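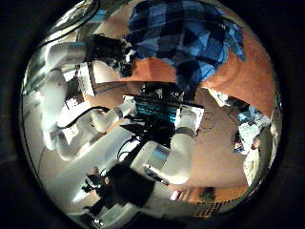 A check shows every crease twice, one respondent objected, once as a shadow and once as a break in the line of squares, and on this ground plain cloth and checked cloth should never have been scored on the same scale. We accept the objection in part. The original scale, circulated in May, asked for a single grade per cloth and did not separate surface creasing from distortion of the pattern.

Figure 2. Checkered cloth in navy, royal blue and pale sky blue on a terracotta-colored floor. A pale blue fold hangs toward the floor along the lower right edge.

4.2 Pattern as a cue to fold position

The respondents graded household cloths of two kinds, plain and checked, supplied by Kanetti and Garnia. Each cloth was graded unfolded, before pressing, and again after storage under a flat load of 500 g. Respondents worked alone and were asked to name the feature that had decided the grade.

For plain cloths, the deciding feature was usually a hard crease near a hem. For checked cloths the answers were more varied. Some respondents followed a row of squares until it bent or disappeared under a fold. Others ignored the pattern and looked only at the edge. The second group gave grades closer to those for plain cloth, which supports the view that the pattern itself lowers the score.

Color contrast between adjacent squares also matters. Where dark and light squares alternate, as in the cloth in Figure 2, a displaced row can be picked out at a distance. A fold in which only a pale area is visible carries less information, and its direction has to be judged from its outline. Respondents tended to pass over such folds on the first grading and to mark them on the second.

The surface under the cloth was not controlled in the first round. A floor or table of a strongly different color makes the edge easy to trace, while a surface close to one of the check colors hides part of it. Cloths graded on the blue table at the Dunditz site were for this reason excluded from the comparison of edge scores.

The revised scale has 5 grades for creasing and a separate set of 5 for pattern displacement. Plain cloths receive the first grade only. Each cloth is left for 30 minutes after unfolding before either grade is given, following the practice already in use at Rizzi. Grades from the first round have not been converted, and the two sets are reported separately in Section 4.3.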